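June, evening

Second day of comparing the two pairs of hand-held grippers, the Praler and the Goteck.

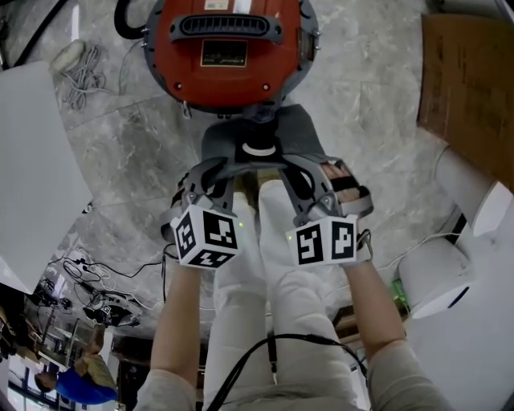

Which pair do I prefer so far? The Praler, by a small margin, as its fingers close evenly and my thumb does not get tired so quickly.

I made 40 trials with each pair. The Goteck holds small parts more firmly, but its spring is stiff, and after 69 grams of extra weight on the wrist I begin to feel every trial in my elbow. I must weigh both again tomorrow, I do not trust the kitchen scale.

The controller from Gukari lost its connection two times after lunch. I wrote the times in the notebook. I would like to try a longer strap also, and to ask Shabalala for the price of spare fingers.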